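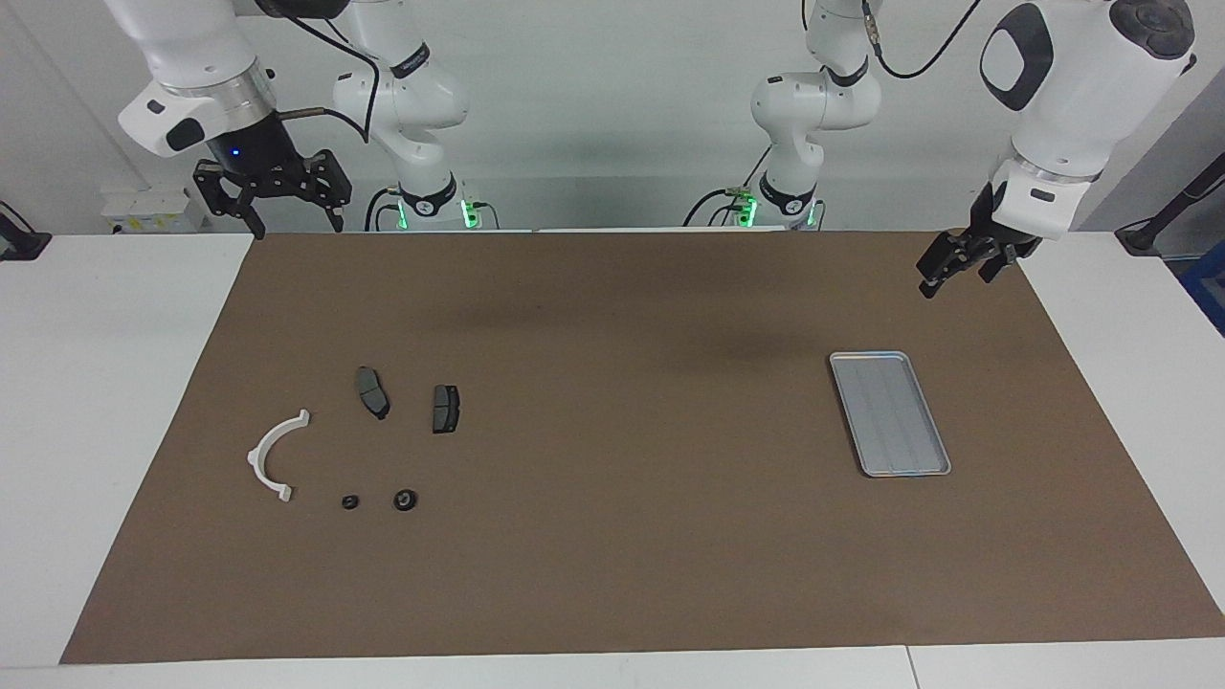

Porque é que a aresta de uma carteira se estraga antes do resto?

A aresta é o corte do couro, com as fibras à mostra, e é por ali que entram a humidade, a gordura das mãos e o atrito do bolso. Se não for fechada como deve ser, abre. A flor aguenta anos, o fio aguenta quase tudo, e a peça acaba na gaveta por causa de uma tira de três milímetros em que o cliente nem reparou na loja.

Marroquinaria de pequeno formato
Apontamentos da aula 4: arestas e acabamento
Formador: Qusai Ghanem

Quem faltou à aula 3 deve ler primeiro a parte sobre facear. Metade dos problemas de aresta são problemas de facear com outro nome.

1. Que couro temos na mão

Curtimento vegetal: fibra firme, absorve água, deixa-se brunir. Com água, um pouco de goma e fricção, a aresta compacta e ganha brilho. É o couro que perdoa, dentro de certos limites que a turma do ano passado se dedicou a explorar.

Curtimento ao crómio: mais macio, mais elástico, repele melhor a água. Brunir isto é como pentear uma esponja. Quase sempre pede tinta de aresta ou aresta virada.

Curtimento combinado: comporta-se como um ou como outro conforme a receita do curtume. Testar sempre num retalho. A etiqueta «pele genuína» não ajuda a decidir coisa nenhuma; só garante que houve um animal envolvido.

Para os exercícios usamos o lote 834 do Najjar, vegetal, ombro, já cortado em tiras. Tem marcas de crescimento no lado esquerdo. São naturais e não se lixam, por mais que apeteça.

2. Aresta brunida

Ordem de trabalho:
Colar e coser a peça, deixar secar a cola por completo.
Acertar as camadas com lâmina ou lixa grossa até se ler uma só superfície. Enquanto se vir o degrau, não se avança.
Passar o chanfrador nos dois lados. Número 1 para peças finas, número 2 para cintos e alças.
Lixar com grão médio, depois fino, e terminar em 800.
Humedecer com esponja. Humedecer, repito. O couro encharcado escurece às manchas e incha.
Aplicar goma só na aresta. O que cair na flor fica lá, como recordação.
Friccionar com o brunidor, pressão leve e movimento comprido. Quando a aresta começa a chiar, está quase.
Cera de abelha, pano de linho, segunda passagem.

Erro clássico: pressão a mais. A aresta vira cogumelo, com uma aba de cada lado, e o aluno diz que é estilo. Volta-se ao chanfrador e recomeça-se.

3. Aresta pintada

Usamos a tinta Drurkero, acrílica, semimate. A ficha técnica fala em duas demãos. Na prática serão três ou quatro, com lixagem pelo meio, e a primeira vai parecer horrível. Deve parecer horrível: serve para levantar a fibra, que depois se corta com a lixa.

Secagem entre demãos: até 20 minutos na nossa sala, menos em dias secos. Experimentar com o dedo é proibido. Experimenta-se com o retalho pintado ao mesmo tempo, que foi para isso que ele ficou na bancada.

A aplicação faz-se com rolete ou com furador de ponta redonda. O pincel deixa riscos. A gota deve correr à frente da ferramenta e assentar sozinha, ligeiramente abaulada. Se escorrer para a flor, limpar logo com cotonete húmido, de fora para dentro.

Quem quiser acelerar com secador de cabelo terá bolhas. Já vi aresta com mais bolhas do que uma água das Pedras e o autor muito surpreendido.

4. Aresta virada

Faceia-se uma margem de 8 mm até a espessura ficar próxima da do papel de desenho, dobra-se sobre a camada de dentro e cola-se. Nos cantos arredondados fazem-se pregas pequenas e regulares com a ponta da dobradeira. Um canto bem pregueado distingue uma oficina séria de uma oficina com boa iluminação.

É o acabamento habitual em carteiras de senhora, porta-passaportes e interiores de mala. Gasta mais pele e mais tempo, e por isso aparece no orçamento antes de aparecer na peça.

Atenção ao reforço: se for colado até à linha de dobra, o canto fica com uma lomba. Recuar o reforço e verificar com a unha antes de fechar.

5. Comparar peças

Levámos para a mesa duas carteiras, uma da Grerley e uma da Dimetano. A primeira tem aresta pintada sobre crómio, a segunda aresta brunida sobre vegetal. Pedi à turma que dissesse qual era a cara. As respostas foram dadas com enorme segurança e pouca unanimidade.

Pontos a observar em qualquer peça comprada feita:
a tinta passa para a flor?
vê-se a linha de colagem ao dobrar?
a costura está a distância constante da aresta?
o canto interior tem o mesmo cuidado que o exterior?

O último ponto é o mais cruel. Comecem a aplicá-lo ao vosso próprio trabalho.

6. Manutenção, para dizer ao cliente

Pano seco com regularidade, creme incolor de vez em quando, nunca junto ao radiador. Uma aresta brunida refaz-se em casa com cera e um pano. Uma aresta pintada que estalou tem de vir à oficina, onde se raspa e se começa de novo. Convém explicar isto na venda, enquanto o cliente ainda está bem-disposto.

Trabalho para casa

Três amostras de dois retalhos colados e cosidos, uma por cada acabamento, identificadas no verso a lápis. Entrega a 20 de fevereiro, no início da aula. Quem ainda tiver em casa o chanfrador número 2 da escola, traga-o também.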